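Wallari Rubbing Desk, version 9: review

Category: epigraphy and image enhancement software
Reviewed on: a mid-range laptop, 16 GB of memory, no dedicated graphics card

Wallari Rubbing Desk is an offline program for reading worn relief and incised inscriptions from raking-light photographs. You load a set of images of the same surface lit from different angles, the program aligns them, and it produces a composite in which shallow cuts are exaggerated and surface colour is suppressed. Version 9 adds a hieroglyphic sign overlay and a revised alignment routine. I tested it on my own photographs of plaster casts of New Kingdom stelae, plus a set of limestone offering-table fragments.

Alignment is the strongest part of the package. The previous release needed control points placed by hand on every image. The new routine placed them unaided on all but the most abraded cast, where the lower register has lost nearly all its relief. Processing time depends on image size more than on the number of images, and reducing the files to half resolution before import costs little legibility.
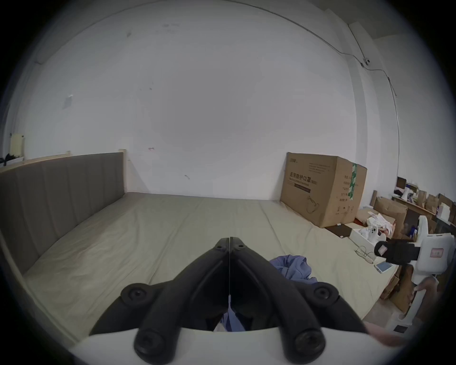
The composite view has three sliders: depth, grain and direction. Depth should be left low. At high settings the program turns chisel marks and casting bubbles into apparent strokes, and on one cast it gave a seated determinative a staff that is not present under any single light. The manual mentions this in a footnote. It belongs on the first page, as a published drawing made from an over-processed composite would be difficult to correct later.

The sign overlay is less successful. It draws on the Peltley list, supplied here with 1,247 entries, and proposes candidates for a selected area. Birds are handled poorly – the owl and the vulture were confused repeatedly – and groups in cadrat arrangement are often read as a single sign. Tall, narrow signs fare better. I switched the overlay off after the second stela and worked from the composite alone.
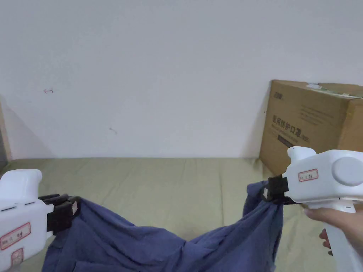

Export is adequate. Line drawings leave the program as vector files with layers for certain, restored and damaged strokes, and the hatching for lacunae follows normal publication practice. Scale bars must be entered manually. Projects are limited to 1,000 images, which will not trouble anyone working on single objects but rules out a full tomb wall. The Makris package has no such limit, although its line export is cruder. Trokeo remains the better choice for painted surfaces, where Wallari discards exactly the information required.

The licence is perpetual and covers two machines. Documentation is a single searchable file, and the chapter on lighting angles is worth reading before any photographs are taken.

Recommended for carved stone and casts, with the overlay disabled. Not recommended for painted plaster or ostraca.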